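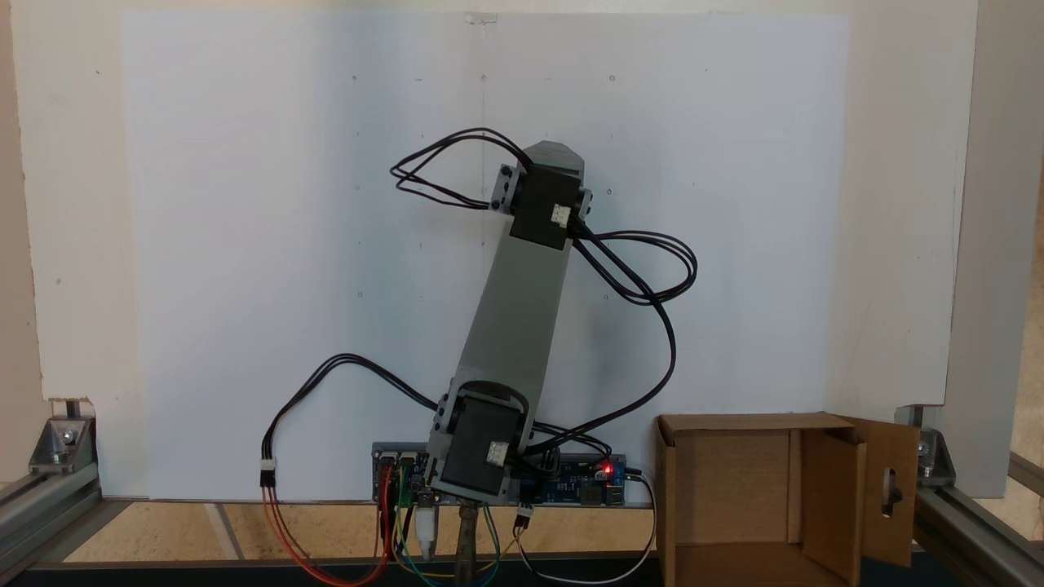

Posted by Adalberto Fagundes on Jun 22, 2020
Sisville Neighbors > Transit > Route 40 detour

So the 40 is going to skip Kadlec Street until July, and possibly until the sun burns out. The notice is taped inside the shelter, facing the bench, so you can only read it once you've already sat down to wait for a bus that isn't coming.

I walked it this morning. From my door to the temporary stop at Otgate is 1,328 steps, uphill, past two sprinklers that have opinions about the sidewalk. The old stop was 201. I have a bad knee and a good memory, and I remember when they said the paving would take a week.

Has anyone gotten an answer from the transit office? I got hold music. It was a decent saxophone. 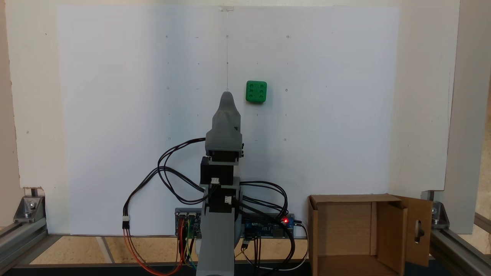

rilitz_rider
They told me the detour stays until the water main is done, and the paving hasn't even been scheduled. Also the Otgate stop has no bench. I asked. "Under review."

plumtree
Unpopular opinion but the detour is faster. I'm getting to work earlier than I did in May. Kadlec had four stops in five blocks, you could have passed a note to the next one.

Adalberto Fagundes
Faster for people already on the bus, sure. My neighbor is 80-something and does her shopping on the 40. She isn't going to climb Otgate with a bag of potatoes so you can get to your desk early.

plumtree
Didn't say she should. I said two of the four stops could go. Keep the one by the pharmacy.

rilitz_rider
The pharmacy one is the one with the shelter, so naturally that's the one they'll pull.

Adalberto Fagundes
I could live with keeping the pharmacy stop. Don't tell anyone I agreed with plumtree. I'm writing to the office tonight, and I'll ask for a bench and a date while I'm at it.

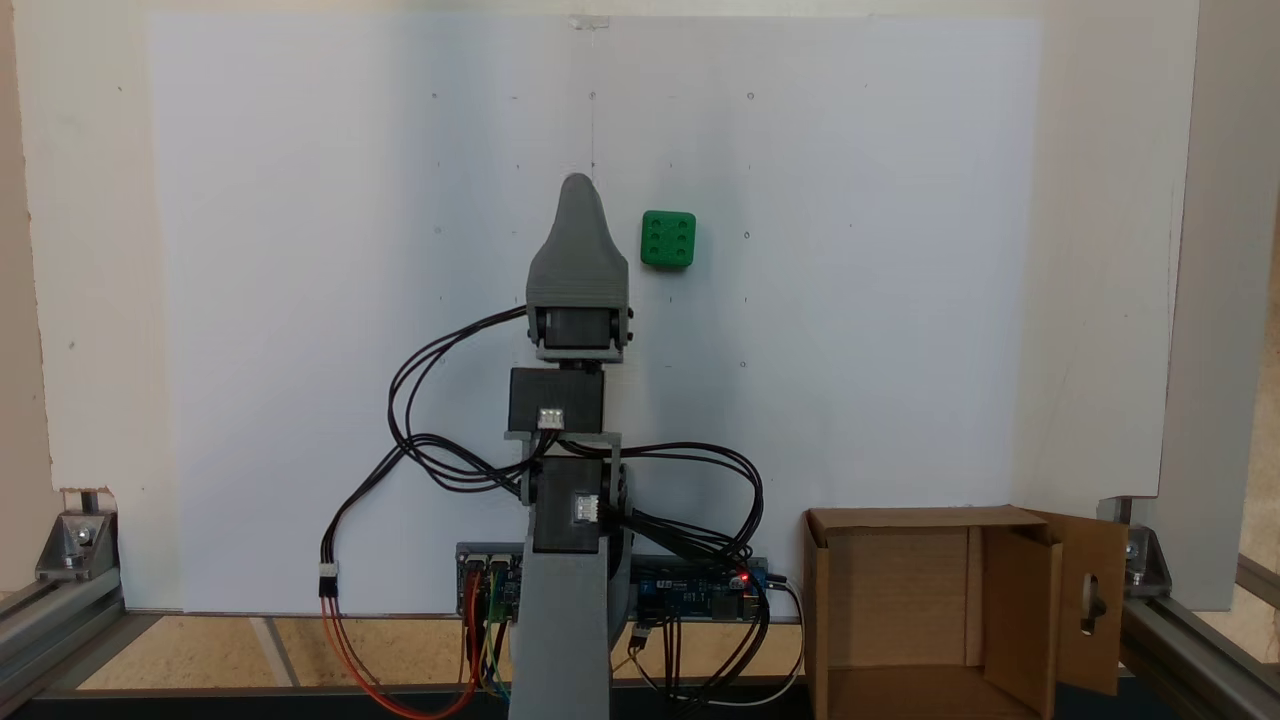 If you want your name on the letter, message me before supper. I'm keeping it to one page — the last one ran to three and I got back a form thanking me for my interest in bicycle lockers.

mossy180
Did you get a locker though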